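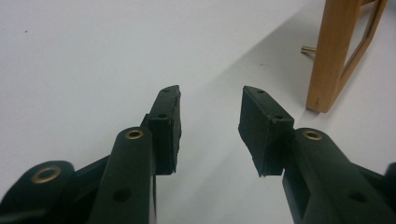 Notas para la charla: pedir los planos antes de pedir presupuestos

Jueves, sala pequeña de Hotley. Empiezo a las siete en punto aunque falte gente. Ok-hee Kang presenta, yo no repito lo que ella diga.

Apertura

Buenas tardes. Me llamo Inès Collet y llevo bastantes años tramitando reformas de viviendas, casi todas en edificios antiguos. Hoy no voy a hablar de colores ni de cocinas. Voy a hablar de qué hay que tener en la mano el día que se llama al primer contratista, y de cómo leer lo que el contratista devuelve.

Preguntar cuántos han reformado ya una vez. Manos arriba. Preguntar cuántos acabaron pagando lo que decía el presupuesto. Esperar un poco antes de seguir.

El caso de la calle Cordier

Vivienda en un bloque de 1967, 126 metros cuadrados, cuatro dormitorios. La propietaria, Rosine Riviere, me ha dado permiso para contarlo. Quería unir la cocina con el comedor y cambiar un baño. Pidió tres presupuestos por teléfono, sin medidas. Le llegaron tres documentos que no se podían comparar: uno incluía los escombros, otro no; uno hablaba de "instalación eléctrica completa" y otro de "adaptar puntos de luz"; el tercero era una sola cifra al pie de una hoja.

Eligió el más barato. En la segunda semana apareció un pilar dentro del tabique. Obra parada, visita de la arquitecta, informe, refuerzo que nadie había previsto. (No dar el coste total. Si preguntan, decir que el retraso fue peor que el dinero: estuvo cocinando en el pasillo.)

Lo que quiero que se lleven de este caso: el pilar figuraba en los planos originales del edificio, que estaban en el archivo municipal y se podían pedir.

Dónde están los planos

Primero, la administración de la finca. A veces guardan una copia en papel, con las correcciones hechas a lápiz encima. Segundo, el archivo del ayuntamiento, con la dirección y, si se sabe, el año de la licencia. Pedirlo con tiempo: el expediente de Cordier tenía 417 hojas y hubo que ir a consultarlo en persona. Tercero, el vecino de arriba o de abajo que ya haya hecho obra. Su distribución no será idéntica, pero los pilares y las bajantes suelen coincidir.

Insistir en que un plano antiguo no sustituye a medir. Los edificios se construyeron con cambios sobre la marcha y mucha gente ha movido tabiques sin decirlo.

Medir

Contar cómo lo hago yo -- una hoja por habitación, medidas en centímetros, siempre en el sentido de las agujas del reloj desde la puerta. Altura del techo en dos esquinas opuestas. Hueco de ventana, altura del antepecho, posición del radiador. Las dos diagonales, porque casi ninguna habitación está a escuadra y los muebles de cocina sí lo están.

Pausa. Beber agua. Pasar las fotocopias con la hoja de medición en blanco.
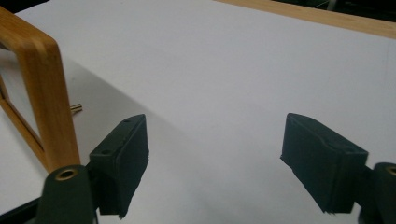
La memoria de una página

Con las medidas se escribe una memoria corta. Una página, dos como mucho. Qué se derriba, qué se levanta, qué se cambia y qué se queda como está. Esto último se olvida siempre. Si el suelo del pasillo se conserva, hay que escribirlo, y también quién lo protege durante la obra.

Leer en voz alta la de Nkechi Nwankwo, que es la mejor que he visto de alguien sin formación técnica. Tiene 10 partidas numeradas y ningún adjetivo. Pidió a todas las empresas que contestaran con la misma numeración. Stirnlow lo hizo; Flarker mandó su propio formato y ella se lo devolvió. A la segunda lo mandaron bien.

Comparar

Con las partidas en el mismo orden, la comparación se hace en media hora. Mirar primero las que falten y después las que se alejen mucho de las demás. Una cifra muy baja en fontanería suele querer decir que no cambian las bajantes. Preguntar por escrito y guardar la respuesta.

Qué debe decir el contrato: plazo, pagos ligados a fases terminadas, precio de los imprevistos por hora y por material, y quién retira los escombros. Nunca más de un tercio por adelantado. Aquí suele haber discusión con los del oficio; dejarlos hablar, pero cortar a los cinco minutos.

Licencia

Ser breve. Depende del municipio y no quiero dar consejos que luego no valgan. Decir solo que tocar estructura, fachada o instalaciones comunes exige técnico y permiso, y que conviene avisar a la comunidad por escrito aunque la norma local no obligue.

Preguntas

Hsiu-ying Chu recoge las preguntas y lleva el micrófono. Las que salen siempre:

¿Vale la pena pagar a un arquitecto para una reforma pequeña? Para cambiar un baño en el mismo sitio, no lo veo necesario. Para tirar cualquier tabique, una visita de una hora sí.

¿Y si no aparecen los planos? Se hace una cata en el tabique antes de firmar nada. Es un agujero pequeño y se tapa en una mañana.

¿Se puede vivir dentro durante la obra? Se puede si queda un baño en uso. Yo lo hice una vez, en febrero, y no lo repetiría.

Si sobra tiempo, volver a la hoja de medición y rellenar la primera línea con las medidas de esta misma sala. Llevar dos cintas métricas. Hay que dejar las sillas recogidas antes de las nueve.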